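Surface Temperature and Finish in Household Storage Furniture
Unit report, Materials in Buildings
Submitted 8/6/18

1. Background

Dark furniture placed near north-facing windows takes in more heat than light-coloured furniture of the same build. The effect is well known for roofs and car interiors but is less often measured on household items. This report deals with tabletops and drawer units in rented flats in Pemville, where blinds are often missing and afternoon sun reaches well into the room.

The aim was to find out whether the colour or the gloss of a finish had the greater effect on surface temperature, and whether the inside of a closed drawer followed the temperature of the top panel. The work was limited to finishes already in use. No new coatings were prepared.

2. Earlier work

The Holmgren method, as taught in this unit, treats a horizontal panel as a thin plate losing heat from both faces. It works well for open tables. It is less suitable for cabinets – the air below the top panel is enclosed and warms with it, so the lower face loses very little heat. Our first estimates for cabinet tops were too low for this reason and were discarded.

3. Finishes

Finishes were sorted by colour (light, medium, dark) and by gloss (matt, satin, glossy). Brown-tinted tops were placed in the dark group even where the tint was uneven.

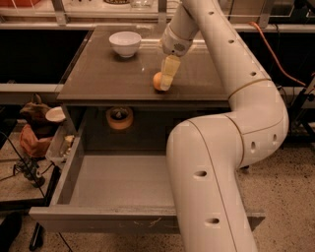 Figure 1. Dark, brown-tinted tabletop with a small orange ball on it.

Two supplied ranges were used for the panel tests. The Emar range has a satin finish in all colours. The Irkus range is sold in matt and glossy versions of each colour, which allowed gloss to be compared with colour held constant. Panels were cut to the same size and rested on 3 cork blocks, with a sensor taped to the underside.

4. Method

Panels were set out behind single glazing in January. Readings were logged every 10 minutes from mid-morning until the sun had left the glass. The log held 638 readings. Those taken under cloud were removed using the light meter record, leaving 471 for analysis.

Drawer readings were made separately. A sensor was hung at mid-depth with the drawer closed, and a second was fixed to the top panel above it. The drawer was then opened fully and the fall in air temperature was recorded until it matched the room.

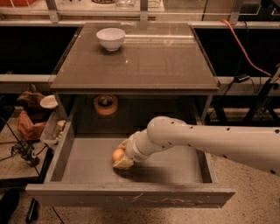
Figure 2. Dark grey cabinet, glossy top, drawer fully open.

5. Results

Colour had the larger effect. Dark panels were warmer than light panels in every clear period, and the order of the three colour groups did not change during the day. Gloss made a small difference in the dark group and none that could be separated from sensor error in the light group.

Drawer air lagged behind the top panel. It kept rising for a time after direct sun had left the cabinet, then fell slowly. Opening the drawer removed most of the stored heat quickly, although the base stayed warm for longer than the air above it.

6. Sources of error

Tape on the sensors lifted twice and the affected readings were deleted. Scuffed areas on glossy finishes were avoided when sensors were placed, so the results apply to sound surfaces only. Room air was measured at one point, and any draught from the door would not have been detected.

7. Further work

The panel tests should be repeated with double glazing. A vented back panel could also be tried on the cabinet, using the same sensor positions so that the drawer readings can be compared directly.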